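Print | E-mail

SIP Trunk Porting and Failover: Frequently Asked Questions
Celenton Voice Services, last revised 16 Mar 2026

How long does a number port take?
Allow 6 business days for a single number. Ranges that span more than one rate center are split into separate orders and may complete on different days.

Can I keep my existing PBX?
Yes, if it supports SIP over TLS. Older Riedl units need a gateway. Check the firmware version before you order.

How many concurrent calls does one trunk carry?
The standard trunk carries 486. Calls over the limit receive a 503 response and are sent to the overflow route, if you have set one.

Which codecs are supported?
G.711 and G.722 on all trunks. G.729 is available on request. Opus is not offered on trunks that terminate at the Lalleck gateway.

What happens if my primary link fails?
The trunk sends an OPTIONS message at a fixed interval. After 3 missed replies, inbound calls move to the secondary address. Calls in progress are dropped and must be redialed.

Do I need to change my emergency address?
Yes, for every site. The address does not move with the number. Enter it in the portal under Locations before the port date.

Who do I contact about a rejected port?
Write to Renu Joshi in Porting and include the order number and a recent bill from the losing carrier.

E-mail this page | Print this page
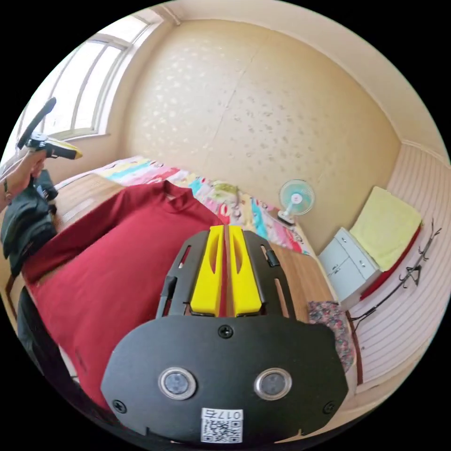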